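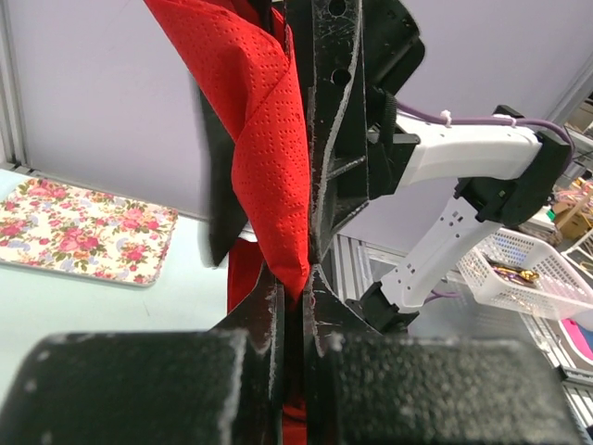
Raptis wrote in to ask whether a two-arm cloth cell really needs looking after every day, or whether a good going-over once a month would do. Every day, please! It takes about 20 minutes with a coffee in the other hand, and it's the best way to get to know your cell. The rest of the questions we get on the Dundon cell are answered below, and we add to them whenever a good one comes in.

Which parts wear first?

The finger pads, by a mile. Cloth looks soft but it carries lint and grit, and the pads pick up all of it. Wipe them with a barely damp lint-free rag before the first run. On our own cell we got 1,981 grasps out of one set before thin fabric began to slip, and we were thrilled with that.

My gripper body is all scratched. Should I replace it?

No, scratches are fine. Look for cracks near the screw holes and for fingers that no longer close square to each other. Close them on a strip of paper and tug it. If one corner pulls free easily, loosen the finger screws, squeeze the fingers shut by hand with the power off, and tighten again.

How much slack should the arm cable have?

More than you think. Move the arm by hand through its whole reach (power off!) and watch the cable at each joint. It should open and close in a lazy loop and never go tight. Zip ties belong on the straight links, snug enough to hold but loose enough that you can still slide the cable with a fingernail. Trim the tails flush or they'll snag every mesh fabric you own.

Do the two arms have to be lined up again after a repair?

Yes, if you've had a shoulder off its post. Run the Skedodby routine from the setup menu. Ours is saved as job 837, yours will have its own number. It touches both arms to the same spot on the table and works out the offset. The first time you see the two tips meet, you'll grin. 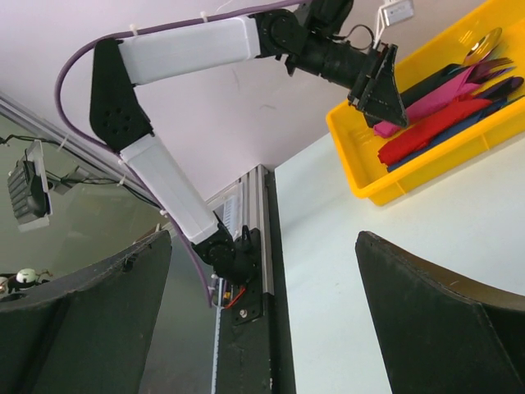 Reaching into the yellow tray. Check clearance at the rim before running at full speed.

Can I use a deeper tray?

You can, but teach the tray height again first. The wrist comes in at a slant, and a high rim will catch it before the fingers get to the bottom of the pile.

The arm hums when it's holding still. Is something wrong?

A faint hum under load is normal. A buzz that comes and goes usually means a loose horn screw in the elbow. Snug it, run the arm slowly, and listen again.

What's on the Ernetti spares list?

Pads, finger screws, one wrist servo and a bag of zip ties. Keep 2 sets of pads on the shelf. We added the servo in July after plenty of you asked for it, so thank you!

Print this page | E-mail this page

This site uses cookies to remember your settings. OK | Learn more

© Dundon. Contact | Back to top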